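Making a backdrop with foam letters

I've been promising to write up the backdrop for ages, and now that June has crept up on me (how?!) I'd better get on with it before I forget what I did.

It started with a big length of black fabric from Skimow, which was meant to become curtains and never did. I'd wanted something dark behind a bit of lettering for so long, and black really does make colours sing. I ironed it twice. It made very little difference, I'm sorry to say, and after a whole evening of tugging I decided I rather like a few soft folds. It looks like cloth, and I'm happy with that!

The letters are foam, and I went for mixed colours, mostly the gentle ones, with a couple of brighter ones for the bottom row. Do lay everything out on the floor first. I had mine dead straight to begin with and it looked like a notice in a dentist's waiting room, so I nudged each row into a curve and let some of the letters lean a little.

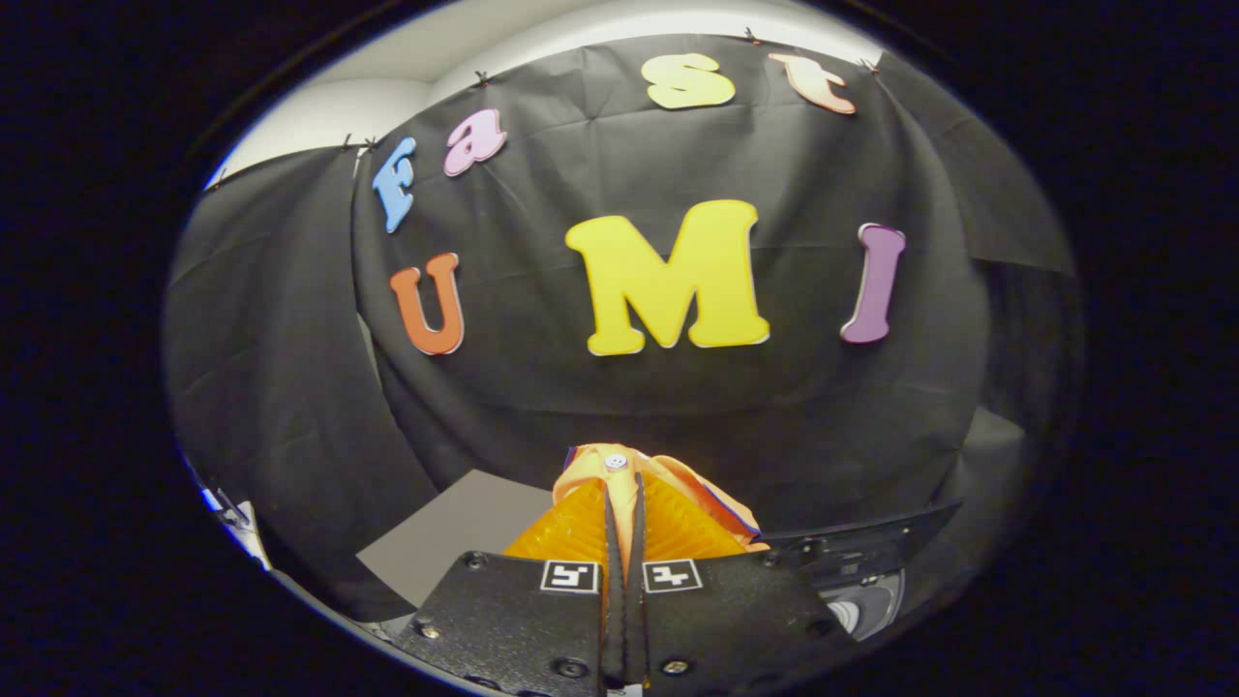
The yellow M was a late change, by the way. My first one was the same size as its neighbours and got rather lost, so I cut it again, bigger, and the whole bottom row perked up. The thin white edge round each letter was fiddly, but I'd do it again tomorrow, it lifts them off the black so nicely.

For hanging I used little black clips along the top. I bought a box of 200 from Pathak, so if anybody needs a clip, you know where I am! Put the kettle on before you start, and clip from the middle outwards. I began at one corner and had to take the lot down again at teatime.

Next I'd like to try a longer word, if I have enough foam left over.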